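**Foro Casa y Costura › Ropa de cama › ¿Funda nórdica de percal o de satén de algodón?**

**marejadilla_78**

¡Hola a todos! Vengo emocionada porque por fin he terminado mi primera funda nórdica hecha en casa y quería animar a los que lleváis meses dándole vueltas. Usé percal Morus, el de 200 hilos, que compré en el outlet de Gronberg en noviembre (me llevé siete metros y me sobró para dos cojines y un saquito de lavanda). Se cose de maravilla, no resbala nada, y la aguja del 80 entra como en mantequilla.

Mi duda es para la segunda. Quiero hacer otra para el cuarto de mi madre, cama grande, y en la tienda me insisten con el satén de algodón. ¿Lo habéis cosido? ¿Se nota tanto al dormir?

**Tolo_pespunte**

¡Enhorabuena! La primera funda no se olvida. Yo voy por la quinta y sigo siendo del percal a muerte. Fresco, crujiente, con ese ruidito al meterte en la cama. El satén es bonito, no digo que no, pero a mí me da calor de abril en adelante.

Eso sí, lava la tela antes de cortar. A 60 si luego la vas a lavar a 60.

**ninadelnorte**

Pues yo discrepo, Tolo, con cariño. El satén de algodón bueno no da calor, lo que da calor es el que lleva poliéster y te lo venden como satén a secas. Hay que leer la etiqueta. El mío es de Uddin, cien por cien algodón, y en invierno es una gloria. Cae mucho mejor que el percal y apenas se plancha.

Y en cuanto a estampados, no os dejéis llevar siempre por el blanco. En casa hemos pasado años de sábanas lisas, muy de hotel, y este otoño me dio por las florecitas y las rayas finas, en plan casa de la abuela. ¡Qué alegría entrar al dormitorio por la mañana! Con un color claro por encima y algo rosado o malva asomando por abajo ya no necesitas ni colcha ni diez cojines.

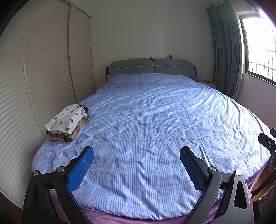 Otra cosa que aprendí a base de descoser: si la tela lleva rayas, cortad siguiendo la raya y no el orillo, porque a veces vienen un pelín torcidas de fábrica y en una pieza tan larga se ve muchísimo. Yo marco con jaboncillo cada palmo y voy sujetando con pinzas, que los alfileres en el satén dejan agujerito.

**marejadilla_78**

@ninadelnorte me encantan las rositas, ¡mi madre se muere! Apunto lo de las pinzas. ¿Y el cierre? Yo puse botones y tardé más en los ojales que en todo lo demás.

**Tolo_pespunte**

Botones siempre. Las cremalleras se enganchan con el relleno y acabas con una pluma en la nariz.

**Ga-eun Cheon**

Cremallera, cremallera, cremallera. Perdona, Tolo, pero con una buena cremallera invisible y un centímetro de margen no se engancha nada. Yo coso para tres apartamentos de alquiler y cambio fundas cada dos por tres, con botones me volvería loca. También están los broches de presión en cinta, que se cosen en una pasada y aguantan muy bien la lavadora.

Para @marejadilla_78: si te decides por satén, baja la aguja a una 70 microtex y alarga un poco la puntada. Y haz costura francesa en los laterales, queda limpísima por dentro y no hace falta remalladora.

**ninadelnorte**

¡Lo de la costura francesa, sí! Es mi parte favorita. Yo además coso unas cintas en las esquinas de dentro, para atar el nórdico y que no se haga un gurruño en los pies.

**Tolo_pespunte**

Las cintas os las compro. La cremallera no.

**piquillo700**

Llevo años leyendo el foro sin escribir y me habéis sacado del escondite. ¿Alguien ha probado el lino lavado de Pleltivard? Me sale la funda de cama grande por unos 30 euros más que en percal y no sé si compensa. Tengo máquina sencillita, de las de diez puntadas.

**Ga-eun Cheon**

¡Bienvenido! El Pleltivard lo cosí en verano. Con máquina sencilla puedes, pero despacito y con aguja nueva, que suelta mucha pelusa. Limpia el canillero al acabar. De tacto una maravilla después de tres o cuatro lavados, al principio rasca un poco.

**marejadilla_78**

Pues me voy al satén con rayas y cinta de broches. Tolo, no te enfades, para la mía sigo con el percal. ¿Cuánto margen dejáis en la abertura de abajo? En la primera dejé poco y meter el relleno fue una pelea.

**ninadelnorte**

Yo dejo abierto casi todo el ancho, menos un palmo a cada lado.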